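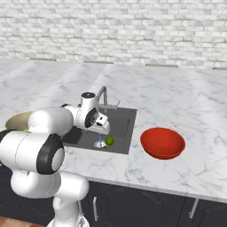
Why hold an open day for a robot that mostly does dishes and fruit? People in Plekenville have been hearing the thing through the wall for a year and would like to know what it's for.

**Open day talk, speaker notes - 2020-02-07**

Main room, 62 chairs. Doors open before I start so keep the first bit loose, people will still be getting coffee.

## Opening

- Welcome, bathrooms, exits. Demo floor is behind the yellow line. Say the yellow line TWICE.
- Who we are: Boro. Kitchen tasks, one arm, one counter. We do the software, Bastetti built the counter next door.
- Ask for hands - who has cooked today? who has washed up after? (fewer hands, wait for the laugh, move on)

## Sim first

- Sink picture goes up here. All computer made. White arm, gray sink, water running.
- Point at the green fruit by the drain. "Lime or apple? Talk to your neighbor." Don't settle it.
- Then the red bowl on the counter, right of the sink. Empty. Tell them the job in one sentence: fruit out of the sink, into the red bowl.
- Let them say how they'd do it. Somebody will say "just grab it". Good. Go from there.
- What makes it hard: round thing, flat sink, running water. Fingers come down from the top. Push a bit off center and it rolls.
- We ran this task 1202 times in sim before the arm next door tried it once. Pause after the number.
- Sim water is cheap water. Real water splashes, gets on the camera lens, gets on me.

## Numbers slide (short!!)

- 70 tries on the real counter in June. Don't read the whole table out.
- Worst day was the faucet day. Tell the towel story if time, skip if not.
- Be straight about speed. It is slow. A kid could clear that sink while it's still making up its mind.

## Walk over to demo

Split the room in 2 groups, left side first. Other half stays for the Bevan video, it loops, no need to introduce it.

- Stand LEFT of the counter or I block the view. Did this wrong at rehersal.
- Run one: dry sink, fruit only. Talk over it.
- Run two: faucet on. Shut up and let them watch.
- If it drops the fruit - leave it. Let it try again. Do not reach in, do not reach in.
- Red stop button: show it before run one, let a visitor press it. Restart takes almost a minute so have the cleaning question ready ("how do you wash a robot?" - wipe it, with a damp cloth, same as a stove).
- Swap groups. Same thing again, same jokes, fine.

## Questions I know are coming

**Will it take my job.** Restaurant people will ask and they mean it. Don't be cute. Say what it can do now: one counter, a few objects, someone standing by. Say we don't know about ten years out.

**Can I buy one.** No. Not for sale, no waiting list.

**Does it know what it's picking up.** Sort of. It has a guess and goes with the guess. Use the lime again.

**Why not practise on the real one only.** Arms wear out, people get tired, floors get wet. In sim you hit reset and teh fruit is back by the drain.

**What if it hits someone.** Yellow line, stop button, low speed. Then show them the force limit on the screen if they want more.

## Close

- Thanks, sign up sheet by the door for the school visits
- Bastetti people are at the back table for anything on counters or plumbing
- Cups in the bin please, the robot is not doing those
- turn the faucet OFF before lunch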